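5. Setting up the visitor demonstration

This section is for the person who prepares the Fevik robot for an open day or a customer visit. It was revised on 5 Feb 2023 after the visit at Berudby. Questions go to Hedvika Doležal.

5.1 Before the visitors arrive

1. Put the barrier posts in place. Keep a free distance of 600 mm between the barrier and the nearest floor marking.
2. Switch on the robot and let it stand for 30 minutes.
3. Place the shelving and the rolling cart as in the floor plan. Lock the casters where there is a lock.
4. Load the program "Azar" and set the arm speed to level 2.

CAUTION: Do not let visitors hand parts to the robot. Only the trained operator may enter the marked area.

5.2 Running the demonstration

5. Tell the visitors that the arm will move, then press Start.
6. Stay beside the stop button during the full cycle. The cycle takes 700 seconds.

Note: At Berudby the visitors asked many times to see the grip from near. Si-woo Maeng now makes a pause after the part is lifted, and we recommend the same.

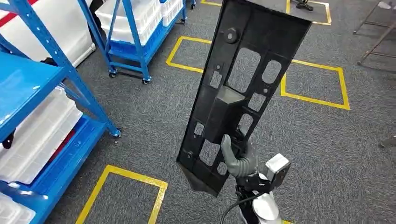

7. Press Pause when the part is lifted and check the grip before you start to explain it. With a long panel such as the black plastic one, the thumb should lie over the front face and the other fingers should go around the edge. Point out the cutouts to the visitors, and the yellow tape outlines on the carpet. If the thumb covers a cutout, press Release and begin again from step 5.

8. Press Continue. Do not walk over the tape before the green lamp is on.

For parts from the Brarneck set, see section 6.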